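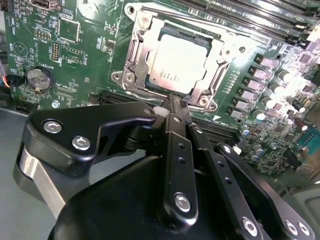 Stosent Community > Support > Desktop client > Performance
Order screen freezes for 20 seconds, afternoons only
Status: Solved
Priority: Normal (I asked for High and was told that High is for people who are losing data. I am only losing the will.)
Site: Keltstead depot office
Opened: 18 Nov 2022

Summary of problem

When I open any order in the Stosent desktop client, the window goes white, the title bar says Not Responding, and I get to look out at the loading bay for 20 seconds. Then the order opens as though nothing had happened. Every order, old or new, big or small. It is fine in the morning. It starts somewhere after lunch and gets worse until we go home. Overnight it heals.

It only happens on the despatch PC. The other machines in the office open the same orders straight away, using the same login, on the same network, through the same switch under the same desk.

What I had already tried before opening the ticket

Restarting the client. No change.
Restarting the PC. Fixed it until lunch the next day, which I took for a cure and told people about. I have since had to untell them.
Clearing the cache from Tools > Maintenance. No change, and it forgot my column widths.
Swapping the network cable. No change.
Turning off the antivirus while nobody was looking. No change. Turned it back on. 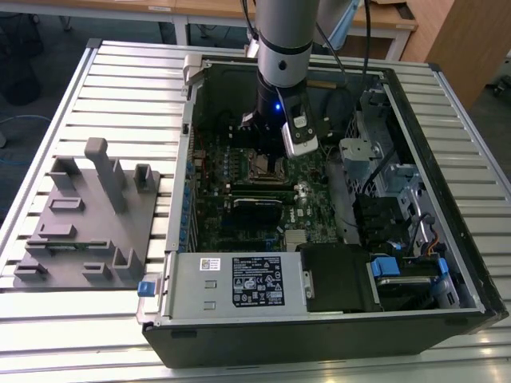

Kaja Petrauskas

Update 1. First-line support rang back and asked whether I had tried restarting it. We had a good talk about that. They then took a remote session at half past ten in the morning, when, as the ticket says, it works. They closed the ticket as "unable to reproduce". I have reopened it and asked if they would like to come back after lunch.

Update 2. Afternoon session. The freeze appeared on the first order they clicked. There was a silence on the line of the kind you get when someone has just been bitten by a dog they'd said was friendly. They sent me a diagnostics tool and asked for a log from it covering a whole day. The log for one afternoon came to 940 pages if you are foolish enough to hit print, so it's attached as a zip instead.

Update 3. Second-line has read the log and thinks it is hardware. The reasoning: same software, same login, different machine, so it must be the machine. I can't fault that, though I notice that it also makes it somebody else's problem. I was asked to shut down, open the case, check the processor was sitting properly, reseat the memory and run a full memory test overnight.

Done. The case was opened up on the bench, everything that could be pushed in was pushed in, and the memory test ran all night with no errors. Temperatures were dull at idle and dull under load. The disk reports itself healthy. I have never had a computer so thoroughly well, and at ten past two it froze on an order for a single box of parcel tape.

For anybody following the same advice: take a photo of where the slot labels are before you start pulling memory out. The print on the board is tiny, and the numbers don't run in the order a sensible person would expect. Putting a module back in the wrong slot gives you a brand new fault on top of the one you came in with.
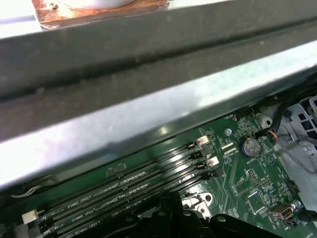

Update 4: it isn't the hardware

Having ruled out the PC, I sat down and wrote out what the despatch PC does that the others don't. This should have been step one, and I would like it noted that no form I was sent asked for it.

It runs the Tuhiwai import, which brings in the carrier's rates every morning.
It has the big monitor.
It prints the picking notes.

The import looked the likeliest, so I turned it off for a day. Freeze arrived as usual, and we quoted the wrong price to Tuhiwai's only polite customer. I turned it back on. I didn't investigate the monitor.

That left printing. Picking notes go to the Nalex printer next to the door, and they come out fine, which is why I had never given them a thought. But in October we got rid of the old printer by the stairs. It went in the skip. I removed it from Windows, and I assumed Stosent would notice.

Stosent had not noticed. Under Settings > Output > Background jobs (it's on the second tab, the one with no label in the narrow window) there is a setting called "Archive copy". On the despatch PC it was ticked and pointed at the stairs printer. Every picking note we had printed since the skip had also been sent, loyally, to a printer that was by then under a quantity of wet cardboard. The job fails, so Stosent keeps it and tries again later. Whenever you open an order, it first runs through the list of waiting jobs and asks each one how it is feeling. There were almost 3000 of them. 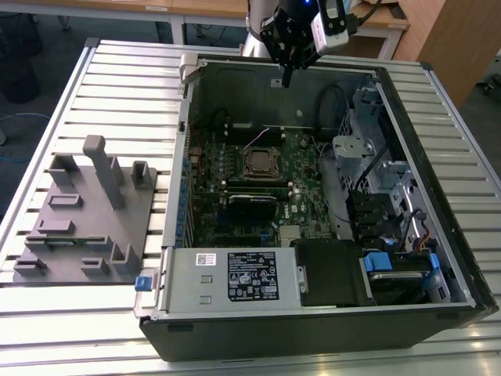
The mornings were fine for a similarly daft reason. The retry list is only loaded once the first picking note of the day has been printed, and we don't print picking notes until the lorry times are in, usually after lunch. Restarting unloads the list, hence my famous cure.

What fixed it

1. Close Stosent on every machine, including the one in the canteen that everyone forgets.
2. Open it again on the affected PC only.
3. Settings > Output > Background jobs, second tab. Untick "Archive copy", or point it at a printer that exists.
4. Press Purge waiting. It will look as if it has crashed. Leave it alone. Mine took 5 minutes.
5. Close, reopen, print one picking note, then open an order.

Orders now open before I've taken my finger off the mouse. I have had a full week of afternoons like that and have stopped flinching.

Requests for the developers, in order of how cross I am

Please put up a message when a background job fails. I would have settled for an icon. A small red dot would have done.

Please don't keep retrying for ever. There must be a number of attempts after which a program may reasonably conclude that the printer is not coming back.

Please make the second tab have a label.

Reply from support: Thanks for the detailed steps. We've added them to the knowledge base and raised the missing message as a suggestion. Could you confirm whether restarting the client now makes any difference?

It doesn't. Please close the ticket.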